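Okay, long thread, because people keep asking what it's like when the shop you've worked at for years starts teaching machines to do the picking. Short answer: way more interesting than I expected!

**1/** Background for anyone new here. We're a small parts-and-returns operation in Workville. Boxes come in, things get sorted into bins, boxes go out. For years the fun part was the people and the boring part was your wrists.

**2/** In January we started a project called Rasto. The idea is simple enough: people on the floor show how a job is done by hand, the movements get recorded, and the arms learn from those recordings. The trainers are us. Same folks who used to do the sorting all day.

**3/** I was one of the first two to sign up and I was SO nervous. I'm not a computer person. I fix my printer by turning it off and leaving the room. But you don't need to be one. You need to know how to pick things up well, and wow, do we know how to pick things up.

**4/** Most of my morning is cubes now. Little white cubes with black patterns on them, one in each hand. The patterns are what the software follows, so you learn to keep them where they can be read. After a week I was turning my coffee mug label-side out at home. 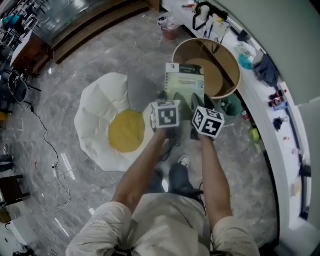

*One in each hand, egg cushion standing by.*

**5/** Yes, the fried egg cushion gets its own post. Everybody loves the egg. If you come visit, you will want to sit on the egg.

**6/** What surprised me is how much of the job I'd never put into words. Why do I tip a box before I lift it? Why do I always go for the far corner first? You do a thing for years and then you have to do it slowly, the same way, over and over, and you go "ohhh, so THAT'S what my left hand is for."

**7/** My best run so far is 456 clean takes in one month. The team total for that same month was 616, so yes, I was showing off a little (the other trainer was on vacation for most of it, fine, fine).

**8/** Now the serious bit. People were worried about hours, me included. What we got in writing: no cuts while Rasto is running, and training time is paid at the higher rate. I'd tell anybody in the same spot to ask for that on day one. We asked late and it made for a tense couple of weeks.

**9/** What's changed for real: the heavy line, the one we call Matsuda after the old conveyor, is down to half shifts for humans. My shoulder has noticed. I can reach the top shelf in my kitchen again - small thing, huge deal to me.

**10/** What's gotten worse: it's quieter. On the old line you talked all day. Doing takes, you can't really chat, so we've started eating lunch together on purpose and it helps a lot. Also cables. I have opinions about cables now.

**11/** The arms themselves are at our other site, Tovard. I went over to watch one and it did my thing!! The little tip before the lift! I yelled. It also dropped the very next box, so we're all still needed, thanks for asking.

**12/** Next up is soft stuff: bags, cloth, anything floppy. I've been told it's much harder to teach and I can't wait. Send me your questions about the pay side or the training side and I'll answer what I can after my shift.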